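Plier les pulls sur un couvre-lit satiné : tout glisse !
Rubrique Linge et rangement

Posté par Houda Naciri

Bonjour à tous ! En septembre, je sors les lainages de leur caisse et je trie tout sur mon lit, parce que c'est la seule grande surface de l'appartement. J'adore ce moment, vraiment, on retrouve des choses oubliées ! Seulement voilà, j'ai depuis peu un couvre-lit satiné et mes piles s'effondrent dès que je pose le vêtement suivant. Les pulls en maille partent d'un côté, les chemises fines de l'autre, et le tissu fait des vagues partout. Est-ce que vous avez une technique de pliage qui tient, ou faut-il que je m'installe ailleurs ? Et pour les pulls, pliés ou roulés ? La commode est une Lumska, tiroirs assez bas.

Orestis Theodorakopoulos

Retire le couvre-lit, problème réglé. Sinon par terre sur une serviette.

Beverley Hapeta

Ah, le tri d'automne sur le lit, je fais pareil tous les ans et c'est un plaisir ! Ne change pas d'endroit, change plutôt l'ordre. Je commence par étaler un drap de bain (en éponge bien épaisse) au milieu du lit, et je plie uniquement dessus. L'éponge accroche la maille et le satin ne bouge presque plus — la différence est énorme !

Pour les pulls : face contre le lit, les deux manches rabattues dans le dos, bien à plat, puis les côtés vers le centre, et enfin on plie en 3 dans la hauteur. Avec des tiroirs bas comme les tiens, tu peux les ranger debout, le pli vers le haut. Sur une grosse maille je m'arrête à deux plis, trois ça fait un boudin. Rouler, je le garde pour les tee-shirts ; un pull roulé tout l'hiver ressort chez moi avec des marques bizarres aux épaules.

Et surtout, pas de pile au-delà de 8 pièces, même sur l'éponge. Je remplis le tiroir au fur et à mesure, je n'attends pas d'avoir tout plié. Les rayures sont de bonnes alliées, au passage : quand elles sont horizontales, on les aligne bord à bord et on voit tout de suite si le pull est plié de travers. Ce genre de tri, un pull marine à bas rayé, des rayures verticales par-dessus, un peu de rose pâle, le tout sur un satin à grosses fleurs :

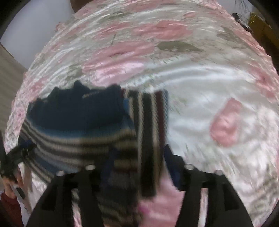 Kwok-wai Kuo : d'accord pour l'éponge, mais attention aux peluches sur les lainages foncés, surtout si la serviette est neuve. Un vieux plaid en coton accroche aussi bien et ne laisse rien. Pour les pulls très fins, je glisse une feuille de papier de soie dans le pli du milieu, ça évite la barre en travers de la poitrine.

Houda Naciri

Merci, c'est génial ! J'ai un plaid qui dort dans l'entrée, je m'y mets ce soir vers 20 heures — et je garde le couvre-lit, il est trop beau !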